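Teach a goal detector when the toaster oven job is done
by Zohreh Abbasi

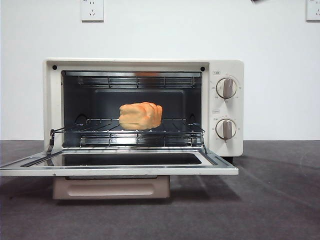 Urkell Notes, Issue 2, October

If you train manipulation policies, you need something that says "finished" without a person watching every run. A small goal detector does this nicely, and you can build one in an afternoon! My task is "bread on the rack, door open", filmed by one fixed camera.

1. Collect end states. Save the last still of each demonstration. I used 300, moving the loaf a little every time - left, right, further back.

2. Collect near misses. These matter most. Loaf on the door, loaf half off the rack, rack with nothing on it, door shut. I ended up with over 2000 and was glad of every one.

3. Crop to the oven. Wall sockets and bare worktop teach the model nothing, and they eat up pixels.

4. Turn each crop into features with a frozen image encoder. Mine gives 1152 numbers per crop. Put one linear layer on top and train it with balanced batches (half done, half not done).

5. Pick the threshold on runs the model has never seen. Set it high. A late "done" costs you a few seconds, but an early one rewards the policy for the wrong thing.

6. Ask for several "done" answers in a row before you end a run. This got rid of most of my flicker - lovely when it clicks.

Next, try moving the camera slightly and see how quickly the scores fall. Mine fell fast, so I now mix in shifted crops at step 3.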